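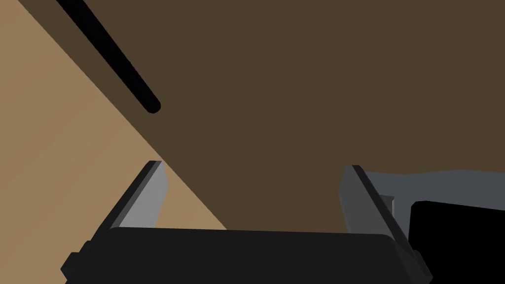

Bemdale is a matt wall paint for halls, stairwells and meeting rooms. It is sold in two base tones, and most orders pair a sandy beige with a dark brown, both plain and matt, with a sharp line between the two. The finish hides small filler marks and does not glare under strip lighting. Stir well before use and thin the first coat only.

Drying time between coats is 4 hours. Old distemper must be washed off first -- Bemdale will not hold on chalky ground.
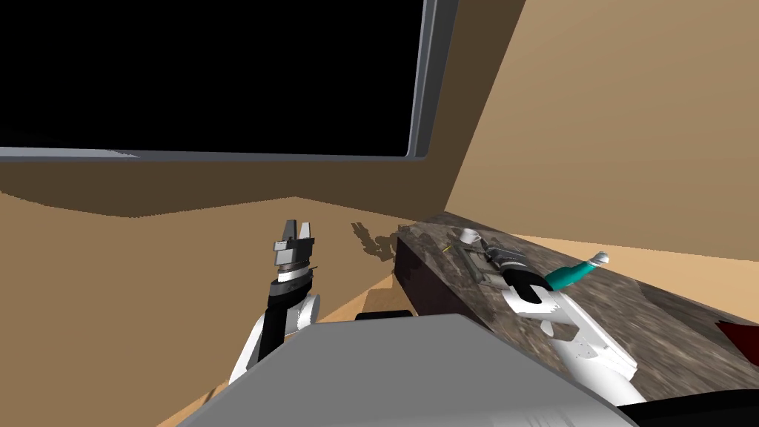
Lime plaster needs a coat of Tesimier primer. Apply by brush at corners and by short-pile roller elsewhere, working from the top down. Keep tins above freezing.

Stock code 1894. Trade orders go through Clerkoment; ask for Lenuța Voicu. Tinting to sample closes in October.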